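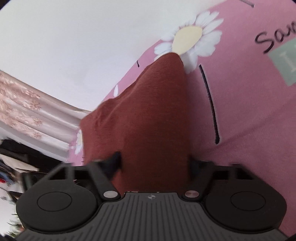
Deformables, week 6: cloth handling notes

1/ Student project log. Task is wiping and folding with the hand-held gripper, two fingers, soft cloth. Team this term: Lenuța Onu, Ekene Shehu, me. Code name is still Draser. Rename requests go to Lenuța.

2/ Reddish-brown cloth against a pink daisy print. The cloth is one color with a fuzzy texture. The print has white petals, thin black lines and lettering. Segmentation on color alone separates the two fine. It does worse on the cloth's own folds.

3/ Grasp is a pinch low on the cloth, one fingertip per side. The free part bunches into a ridge on the left. Our grasp label has one field for width and nothing for bunching. Ekene is adding a fold flag before the next batch.

4/ Target for March is 200 demos. We have almost enough raw takes, but a take only counts if the start and the release are both in it. Trim first, then count.

5/ Labeling rules as of tonight:
- contact starts at the first touch of cloth on print
- a slip is any change in where the fingertips sit on the cloth
- if a fingertip is hidden by a fold, mark it occluded and do not guess

6/ The arm linkages blur a bit along their outer edges. Exposure is going down one step for the next session. Brayden Zacharias wants shorter exposure plus more light. I would like to change one thing at a time.

7/ Florin Iordache asked why we don't use a plain background. We did for the first 2 weeks. The policy trained on it lost the cloth as soon as we put a pattern behind it. Plain takes stay in the set, tagged separately.

8/ Open items: fold flag, exposure, and the jaw width calibration, which drifts over a long session. Re-zero every 3 takes until we find the cause.

9/ Demo review at 4 pm in the project room. Bring your trimmed takes on a drive, the upload was timing out again this morning.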